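Switching from drip to pour-over, month three

Sat 12 August

I gave the drip machine to my sister in the spring and have made coffee by hand every morning for three months. A few people asked me to write down how it went, so I'm putting it all in one post. It covers the gear, the water, the beans and what I would skip.
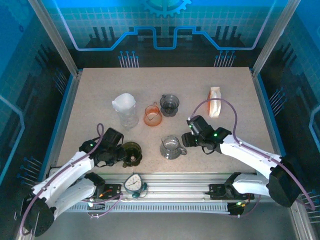
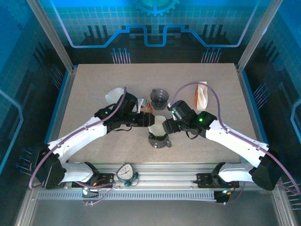
The dripper

I started with a plastic cone because it was cheap and I expected to quit. It works fine. I later bought a ceramic one from Grevine and used it for two weeks before going back to the plastic. The ceramic has to be heated first or it takes the warmth out of the water, and at six in the morning I forget. If you have one dripper and it doesn't leak, keep it.

Filters matter more than I thought. The cheap brown ones gave everything a cardboard taste unless I rinsed them twice. White ones need one rinse. I buy the big box and keep it in the cupboard over the stove, folded over and clipped so it doesn't pick up cooking smells.

Grinding

My grinder is a hand crank Tromov, secondhand. It has 21 click settings and I have used four of them. For one cup I stay on 11. Going finer made the water sit in the cone forever and the coffee came out bitter. Going coarser gave me something close to tea.

It takes a little over a minute to grind enough for one mug. For two people it gets old fast. When my parents stayed over in June I ground everything the night before, and neither of them noticed.

Water

We have hard water here and the kettle scales up every few weeks. I tried bottled water for a while and could taste the difference, but I'm not going to carry bottles up the stairs for coffee. A filter jug gets most of the way there. I change the cartridge when I remember.

I don't use a thermometer. I boil the kettle, rinse the filter, dump that water out, put the grounds in and pour. By then it has cooled enough.

Beans

The Workneh shop on my way to work sells small bags and prints the roast date on the back. Their darker roast was too smoky for me. The light one is good for the first week and a half and then goes flat. Graciela Aravena, who I used to work with, told me to freeze half of each bag the day I buy it. I've done that since July and it does help.

The Drundov bags at the supermarket cost less and are okay with milk. I keep one around for guests.

What I would skip

The gooseneck kettle. I borrowed one for a weekend and my regular kettle pours well enough if I go slowly. Also the scale with the built-in timer. Mine ate batteries, so I went back to the kitchen scale and the clock on the wall.

In September I want to try making it cold overnight in the fridge. I have a jar for it already, I just need to find out how coarse to grind.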